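7 September 2020
Lightfastness, tinted bottle stock, lamp cabinet 2

Opened the cabinet at 286 h. Lamp hours read from the meter, not the wall timer, which lost time again over the power cut. Log sheet corrected and initialled by Palesa.

Drovano amber: no visible change against the dark control. Seixas green: slight yellowing at the shoulder, grade 4 on the grey scale, same as at 239 h. Roken blue is the poor one. Grade 2-3 on the lamp side, and the reverse face has started to go as well. Mandla graded it separately without seeing my figure and gave 2-3.

Black panel temperature was 56 all week apart from the restart. Water tray topped up. Filter glass due for changing; Vusumuzi has the part number.

Roken blue needs repeating from the second batch. The February retains were stored on the window shelf, so I don't trust them as controls and have taken them out of the set. Jacobus to cut new strips from the flat side of the bottle only, 7 cm long, as the curved pieces rock in the holder and the grade then depends on where you look.

Query for Hendrik: Burnia want a result on printed bottles too. The present method says nothing about print. Suggest we grade ink and wall separately and mask half of each.

Purple is the next tint to go in, and I expect trouble with it, as the blue part may fade first and leave the wall pinkish. Grading will be awkward. On a translucent purple bottle like the one lying on the quilted cloth, one end looks lighter than the other before any exposure at all, so the control and the test strip must come from the same height. Pale lettering along the side, as on that one, and the white logo near the darker end should be kept out of the strips for the tint run. Lamp off 17.10, holders left in.
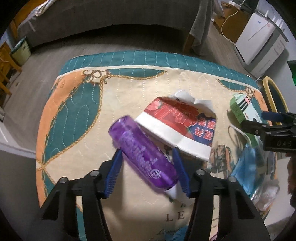
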